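The Sorting Table

November
By Ostap Polishchuk
Print this story
E-mail this story

My aunt left me the game and no rules. It came in a flour sack with a drawstring, and when I tipped it out on the bed the red pieces went under the dresser and down the heat register. I got most of them back. They were small cylinders, all alike, with nothing written on them.

She had played it with her brother Kullen every winter in the house at Skoryk. I used to lie on the rug and listen. One of them would push some pieces forward and the other would push some back, and then there would be a long quiet while they drank their tea. I never saw either of them win. When I asked who was ahead, my aunt said, "He is, but he doesn't know it yet," and Kullen said the same about her.

I wrote to him at Eltusen, where he had a room over a hardware store. He was 91 by then and wrote back in pencil.

"You need a board and you need a tray," he wrote. "The board is the field and the tray is the barn. You start with everything in the field. The rest I will tell you when you come."

I didn't go right away. There was work, and the bus to Eltusen took 5 hours with the stop in Vimura. I went through my aunt's closets and found her coats, her canning jars, and an envelope with 3,000 in old bills that no bank would take. I didn't find a board. I made one myself from a piece I had cut to size at the lumber yard, and bought a tray, and set them together the way he had said.

When I did go, it was snowing and he was waiting at the top of the stairs in a tie. He looked thinner than I expected. He put the sack on his knee and felt the pieces through the cloth before he let me open it.

"She kept them," he said.

"Most of them. A few went down the register."

"That's all right. We lost some too."

He taught me that night. You push with the flat of the stick, never with your fingers. A piece that goes into the barn stays in the barn until the other player calls for it, and he may call only once between meals. There was a rule about weather that he explained twice and I still don't have right. Partway through he would stop and look at the pieces for so long that I thought he had fallen asleep.
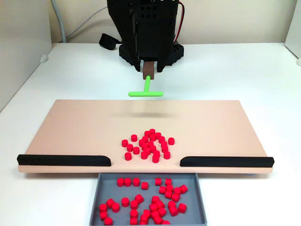
Red pieces on the board and in the tray, partway through.

We didn't finish. Around midnight he said his eyes were tired and asked me to leave everything where it was. I slept on the couch under one of his coats. In the morning the pieces hadn't moved, and he had written the position down on the back of a gas bill, with small circles for the field and a long box for the barn.

"We played one for 33 years," he said. "Your aunt and I. When she moved away we did it by mail."

"Who won?"

He folded the gas bill and put it in my shirt pocket.

"It's your move," he said. "She owed me one."

I took the noon bus. Past Vimura the road was clear, and I got the paper out and looked at it until the light went. I had a move by the time we pulled in, but I waited until after supper to write it down.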